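Otus-Tabletop README

Home Files Changelog Issues Contact

# Otus-Tabletop

Small set of two-handed tabletop chores, recorded by people holding the grippers themselves. No arm in the loop. The question behind it is a dull one: can a machine tidy a table yet. Short answer from our side, not really, see Results.

Maintainer: Zubaida Kazmi. Last edit October 30, 2021.

## What's in it

- 420 episodes, all tabletop, all indoors
- 150 of those are box episodes (approach, grasp, move, set down)
- 40 held back for testing, please don't train on them
- the rest is small object pick up, put back, wipe

Two kinds of view per episode: one from the head, one from the gripper. Faces are pixelated wherever they come up. If you find one we missed, mail us and we pull the file the same day.

## The chore

Tables only for now. Shelves and sinks come later, maybe March. A box on a bare table sounds like nothing, and for a person it is nothing. For the policy it's two hands, a lid that can slide, a long side that is never square to the edge, and a hand that has to wait for the other one. Most of our early failures were the waiting.

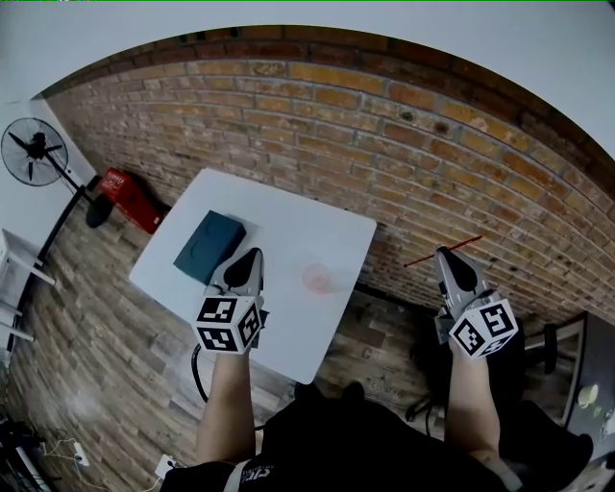 Head view. Teal box at the left side of the table, marker cubes on both grippers.

Marker cubes give us the gripper poses in the head view. Works fine till an arm covers one. Episodes with long dropouts are tagged `pose_gap`, we did not interpolate, do it yourself if you want it.

Surfaces aren't scrubbed between takes. Stains stay, same for whatever is on the floor nearby. Trained models did grab at a stain once or twice, so there's that.

## Gripper view

Wide lens, dark corners, the gripper body takes up a lot of the picture. Crop at your own risk — we tried cropping the lower half and lost the jaws, and grasp success went down with them. The other gripper drifts in and out of view. Keep it, it helps with the handovers.
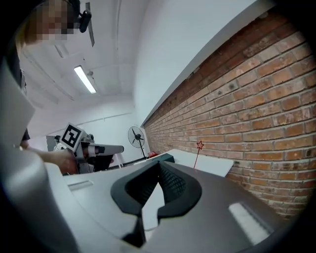 Gripper view. Jaws in front, second gripper and its marker behind, table against the brick wall.

Brick is hard on the feature tracker, every row looks like the next one. Etach (our pose script) gets confused when wall fills one side of the view. Known issue, partly fixed. Overhead lights blow out a bit too.

## Results so far

Baseline is Pilluvier, plain imitation, no language, trained on everything except the held-back episodes. Runs on our own two-arm setup.

Box, one place to another: mostly fine if the box starts near the middle of the table. Near an edge it's poor.

Thin things: bad. Anything narrow that leans or lies flat gets pushed, then pushed again.

Wiping: does the motion, misses the spot.

Recovery after a drop: none. It carries on as if still holding the thing. A four year old does better on this, tested informally.

So would I let it do the table at home? No. Would I let it shift boxes on a bench with somebody close by, maybe, slowly. Shop floor people who ask for a date, I don't have one.

## Layout

Each episode is a folder. Inside: `head`, `grip_l`, `grip_r`, `poses`, `notes`. Notes are free text typed by whoever was recording, spelling is what it is. Time stamps are seperate per stream, use `align.py` in the root before anything else.

Capped at 900 frames per stream. Longer takes were split, the split ones share a prefix.

## Known problems

- left/right swapped in a few early folders, fix list in `swaps.txt`
- Shaikh loader drops the last frame, haven't found out why
- jaw width is noisy when fully closed, treat small values as zero
- little variety in rooms, so dont read generalization numbers off this set

## Use

Research use ok. Selling it on is not. Don't try to work out who the people are. Name the set and the version if you publish, and send the negative results too, I'd like those more.

Contact: Zubaida Kazmi, via the Issues page | © 2021 Otus | Back to top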